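Collecting Demonstrations for a Two-Armed Mobile Robot: Handling Drinks Bottles at Low Height

Project report, robot learning option. Boglárka Virág, Lwazi Pillay, Taras Hladun. Supervisor: Oana Ardeleanu. July 2026
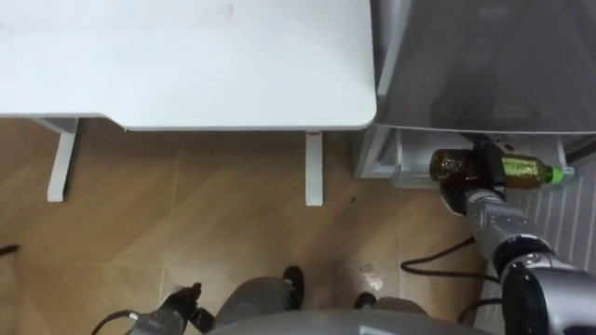
Figure 1. Bottle held in the right gripper near floor level, seen from the head camera. The left arm is not in use.

Summary

This report covers the collection of a set of teleoperated demonstrations for training a manipulation policy. The task is to pick up a full plastic drinks bottle, carry it at low height and release it at a marked place. We set out to record demonstrations that a small group of students could produce with consistent labels, and to find out which recording choices affected the trained policy most. The policy itself is a standard imitation learning model supplied by the department and is only described briefly.

1. Background

The project follows on from the work done last year by Zsolt Pintér, who recorded tabletop grasps with the same robot. His set, known in the department as Nakon, contains only objects at desk height. A policy trained on Nakon performed well on desks and poorly below them. When the target was near the floor the arm tended to stop above it and close the gripper on nothing.

There are two likely causes. The first is that the arm configurations needed near the floor do not occur in the training data. The second is that the head camera looks down at a steeper angle, so that the arm and the robot's own base take up a large part of the view. Both point to new data as the first remedy to try. We called the new set Grekusis.

2. Equipment

The robot is a wheeled base with two arms, each fitted with a gripper with black fingers. The head camera is fixed at one downward tilt for all recordings. Joint positions, gripper opening and base velocity are logged with the images. The logging software is Brerkport, written by an earlier student group, with one change: we moved the time stamp from the point of writing to disk to the point of capture. Before this change the images lagged behind the joint data by a varying amount, and the May recordings had to be discarded for that reason.

Control is by a pair of hand-held leader arms. The operator stands behind the robot and watches the head camera on a screen. We did not allow the operator to look directly at the object, as this would have let them use information that the policy does not have. Lwazi Pillay tested both ways in the first week and found direct viewing much quicker -- the ban on it was kept all the same.

3. Task definition

Each episode begins with the bottle lying on its side on the floor and both grippers open. The operator must:

close the right gripper on the bottle near its middle;
lift it clear of the floor;
carry it to the release place without touching furniture;
lower it, open the gripper and withdraw the arm.

The bottle was kept on its side throughout. Standing it upright needs a wrist rotation that the leader arms reproduce badly at the lower limit of reach, and it was left out of this set.

A grip near the middle was required for a practical reason. The bottle is full, and when held near one end it turned in the fingers during the lift. Episodes where this happened were kept but marked as failures. The label on the bottle was also found useful to operators as an aiming point. It may be just as useful to the policy, which would be a weakness, and section 6 returns to this.

Only the right arm was used. The left arm was held in a rest position but remained within the camera's view, and its joint values were logged like the others.

4. Recording procedure

Recordings were made in blocks of 20 episodes. The operator changed after every block, and the person who had just finished took over labelling. Between episodes the bottle was put back by hand at a position read from a printed list, with the cap pointing in the direction given by the list. We introduced the list after noticing that, left to ourselves, we placed the bottle in nearly the same spot each time.

The robot's base was also moved between blocks, so that the desk and the neighbouring furniture appeared at different distances. The room was otherwise left as found. Cables on the floor and small marks on the tiles were not removed, on the supervisor's advice that a policy trained on a cleaned floor would meet an uncleaned one sooner or later.

An episode was ended by a foot switch. Early episodes ended with several seconds of the operator reaching for the keyboard, during which the arm drifted. The foot switch removed this.

5. Labelling and checks

Each episode received one of 4 labels: success, failed grasp, failed carry, failed release. Contact with furniture counted as a failed carry even if the bottle arrived. The labeller could not change the operator's note but could disagree with it, and disagreements were settled by Boglárka Virág from the recording.

Most disagreements were over light contact. A gripper passing close to a cabinet base in the head view may or may not be touching it, and the image alone does not show which. We added a rule that contact is recorded only if the logged joint error rises at the same moment. This is a crude test, but it gave the same answer for every labeller.

The complete set contains 3,000 episodes. Failed episodes are included in the released files but were not used for training.

6. Training and results

Two policies were trained with the same settings, one on Nakon alone and one on Nakon and Grekusis together. Each was tested with the bottle at 10 floor positions which did not appear on the printed list. The first policy did not complete the task at any of them. The second completed it at seven. Its three failures were all failed grasps, and in each case the bottle lay partly behind the robot's own forearm in the head view as the arm came down.

We then repeated the test with a different bottle of similar size and no label. The second policy reached for it correctly but closed the gripper too near the end. This supports the concern raised in section 3. We cannot separate the effect of the label from that of the colour of the drink with the data we have.

7. Limits of the work

One bottle was used for all training episodes. One room was used. The operators were the three authors, whose habits are visible in the data -- Taras Hladun approaches from the side and the other two from above. The policy mixes the two approaches and sometimes hesitates between them. Agreeing on one approach beforehand would have been simple and should be done by any group extending the set.

A camera on the wrist would deal with most of the cases where the forearm hides the object. The mounting plate, made by Bhardwaj, arrived too late to be fitted.

8. Files

The episodes, the printed position list and the labelling rules are on the department server in the Grekusis folder. The modified version of Brerkport is in the same place. Any group using it with the older recordings should read the note on time stamps first, as the two formats load without error but do not line up.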